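Setting Up Your Utensil Holder

Before you put the holder to work, clear a good stretch of table and lay out the spoons and chopsticks you plan to keep in it. 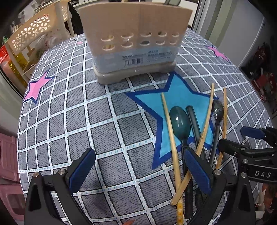 It's so much easier to sort them while they're all in one place, and you may well find a chopstick you'd given up on.

1. Peel off the label. Start at a corner and go slowly — a cloth soaked in warm water and held on it for 5 minutes will loosen a stubborn one.

2. Wash the holder and the tray in warm, soapy water and let them dry.

3. Set the holder on its tray, with the holes facing you.

4. Put the long-handled spoons in first, handles down, and let them lean against the back panel.

5. Match up your chopsticks and slide them in beside the spoons, a pair at a time.

Note: Empty the tray every evening, or whenever you happen to be wiping down the counter anyway.

Caution: Knives go in blade down, please, and last of all. Keep the holder well back from the edge if little ones are about.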